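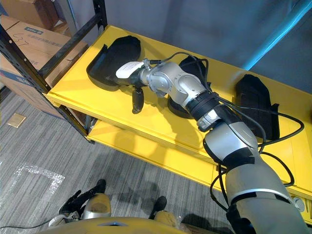
We use cookies to make this site work and to see which articles people read. Accept all / Manage my choices

20 September 2019

Defne Sezer had already made the tea by the time I found her door, which took some doing, as Priltatville is one of those places where the house numbers go up one side of the road and then seem to lose heart. She waved away my apology. She has spent a good part of her working life looking for other people's front doors with a bag of tools over her shoulder, and she says she has never once arrived anywhere cross.

Defne tunes pianos. She learned the trade from an uncle who took her on his rounds in the school holidays, mostly, she thinks, because her mother wanted her out of the house. "I was meant to hand him things," she says. "He'd hold out his hand without looking and I'd put the felt in it, or the mute, and if it was the wrong one he'd just leave his hand there until I got it right. I don't think he told me off in all those years. But you did learn what everything was called!"

Her own piano is an old Sipos upright, bought from a chapel that was closing, and it stands against the inside wall of the back room, well away from the radiator. I asked whether that mattered very much and got a longer answer than I had bargained for (I had a second cup of tea during it, and a biscuit). Wood takes up damp and gives it out again, and the soundboard swells and shrinks with the seasons, so a piano that was lovely in April can be sour by the time the heating has been on for a month.

"People ring me up and say it's gone off all of a sudden," she says. "Well, it hasn't been sudden. It's been going a little bit every day and they've been going along with it. Then a niece comes to visit and plays something and they hear it."

She likes a piano to be tuned every six months. Most of her customers manage once a year, and a fair few manage it when somebody is getting married.

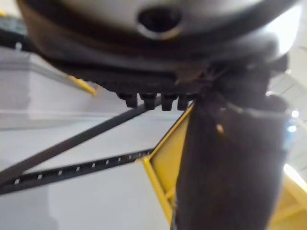 What I really wanted to know was whether she does it all by ear, and she does, nearly. She takes the first note from a tuning fork, sets the middle of the keyboard against that, and then works outwards in both directions, listening for the slow wobble you get when two strings don't quite agree. She played me one so I could hear it, and for a good minute I couldn't, and then I could, and then I could hear nothing else. She was delighted.

"That's it, that's the whole job," she said. "Some days I come home and the fridge is doing it with the kettle."

There are customers she has been visiting for so long that she has tuned for the children and then for the children's children. One lady on Cokine Road always leaves her a slice of something on a plate with a cloth over it, and goes out while the work is being done, as she can't bear the sound of the same note over and over. Defne doesn't blame her. Her own husband goes and stands in the garden.

And then there are the things she finds inside. Pencils, of course, and hairgrips, and any amount of small change. Once it was a letter, folded very small, which had been stopping one of the hammers from coming back properly. "I didn't read it. I wanted to, I won't pretend. I gave it to the man whose piano it was and he put it straight in his pocket and asked if I'd like the window open."

I asked about buying second-hand, knowing that plenty of our readers have looked at an advert for a free piano and wondered. She winced a bit at the word free. Her advice is to pay someone to look at it first, and to ask when it was last tuned, and to play every single note, even if all you can play is one note after another. If the pins are loose it may never hold its pitch, and you'll have paid the movers for a very heavy shelf.

She isn't gloomy about it, though. She has brought back some sorry old things in her time, and she thinks a slightly tired piano that gets played every day is a happier object than a grand with photographs on it. Before I left she sat down at the Sipos and played a slow waltz of her uncle's, stopping halfway through to frown at a note I would have sworn was perfect. She was reaching for her tuning lever as I put my coat on.

Enjoyed this? Get the Prerkura newsletter in your inbox. Enter your email address to sign up. You can unsubscribe at any time.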